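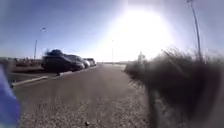 Clomus Kerbside Parking Set

Version 2, 20 September 2020
Maintained by the Zarkoris parking survey

Summary

Clomus is a set of 1004 daylight stills of vehicles parked next to kerbs on paved lanes and the edges of car parks. It is meant for work on finding parked vehicles, sorting them by body type and tracing the kerb line beside them. It is not suited to traffic counting. Moving vehicles are left unlabelled.

Contents

stills/ colour stills, one folder per visit
labels/ one text file per still, same base name
splits/ train.txt and test.txt
notes/ weather and surface notes by visit

The test list holds 100 stills. Visits are never divided between the two lists, so a row of vehicles in train.txt does not come up again in test.txt.

Labels

vehicle: body type (car, van, SUV or minivan, other), colour group (dark, grey or silver, white, other), position in row counted from the nearest
kerb: a single line along the top edge, broken where a vehicle hides it
lamp: street lamp poles, labelled even when faint
surface: asphalt, concrete, mixed
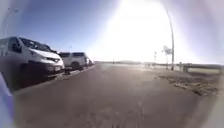
Colour group is judged on the body panels that are lit. Where the lower body is in deep shadow, the shadowed part is ignored for colour but stays inside the vehicle outline. The shadow on the ground is outside it. A vehicle partly hidden by the one in front is labelled if any of its roof or front can be made out, and takes the flag "hidden". If the body type cannot be settled, use "other" and do not guess.

Number plates are not transcribed and there is no field for them.

Known problems

Low contrast near the sun. Distant poles and uprights may be missing from the labels.
Straight edges bend towards the borders. Kerb lines are drawn as they appear and have not been corrected.
White vans are over-represented in the Lozano folders.
Labels for "mixed" surfaces were redone in version 2. Do not combine them with version 1 files.

Changes

The next release is planned for October and will add wet surfaces. Corrections should give the folder, the base name and the row position.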